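Turngate Mixed Items: README

Status: second release, August 24, 2018
Maintained by: Syahrul Sutanto, Palwood site
Contact: use the issue list on the Plovora share, not the shift phone

1. What this folder holds

Recordings of people sorting mixed household and grocery items by hand with a gripper tool, plus the notes that go with them. There are 243 recordings in this release. They were made so that the Turngate sorting cell at Palwood could be set up on the kinds of goods the returns bench handles, which come in every shape and rarely in the packaging they left with.

The folder also holds the bench log and the work change notes. Those two are plain text and are meant to be read by anyone on the returns floor. If you only want to know what happens to your shift, go to section 4.

2. Layout

recordings/ - one subfolder per session, named by session number
labels/ - one file per recording, same name as the recording
bench_log.txt - who used which tool, faults, stoppages
work_change.txt - task list before and after the cell, by role
removed.txt - recordings taken out and why

Labels give the item type, the start and end of each grasp, and whether the operator marked it as good. The operator's mark is final. An earlier script overwrote some marks with its own guess, and that script has been withdrawn. Do not run it from an old copy.

3. Items and surfaces

Items are grouped by how they behave in the fingers: stiff, soft, slippery and crumpled. Surfaces vary on purpose. Plain grey benches gave a model that did well on plain grey benches and poorly at Vaughan, where returns are often opened on top of whatever cloth or wrap they came with. Patterned fabric and printed strips were added to the second release for that reason.

A single session can mix groups. A drink carton, a potato and a crumpled snack bag may share one surface, and the operator chooses the order. No order was set in the instructions, and none should be read into the data.

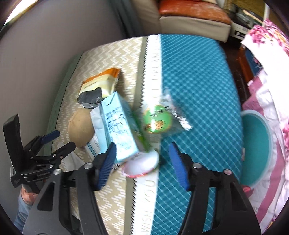 Syahrul Sutanto asked that this card say more about the people than the first one did, and in particular that it stop calling the bench staff "annotators". They are returns handlers who took on recording as part of the job, he wrote, and whoever uses the folder should know that their judgement of a good grasp came from years of handling goods.

The wording has been changed throughout.

4. What changes on the floor

The cell takes over first sort. Handlers keep inspection, damage grading and anything wet, leaking or sharp. The cell passes an item to a person after 2 failed grasps, and it does not try a third time.

Three effects were noted during the Palwood trial:

Lifting and reaching went down at the first bench. Standing still went up, and mats were put in.

The pace of the second bench is now set by the cell. Handlers reported this as the worst part of the change. A hold button was fitted at each position. Pressing it stops the feed and does not count against the person who pressed it.

New starters used to learn the goods at first sort. With that step gone they meet damaged items on their first day. A training bench without the cell has been kept open at Palwood. Vaughan does not have one yet - the floor space has been asked for.

Recording work is paid at the handler's normal rate plus the tool allowance. It is voluntary and can be dropped at the end of any session.

5. Known limits

Fast hand movement blurs small items. Labels for these are less reliable at the start of the grasp.

Clear plastic gives glare. Items in clear bags are marked "glare" in the label file where the operator noticed it.

Nearly 200 recordings are right-handed. A left-handed model trained on this release will be weak.

6. Use

Internal use at Palwood and Vaughan only. The recordings must not be used to time or rank handlers, and session numbers must not be matched to the rota. Requests to remove a session go to the Plovora list and need no explanation.

The next release is planned for October and will add the Vaughan bench log.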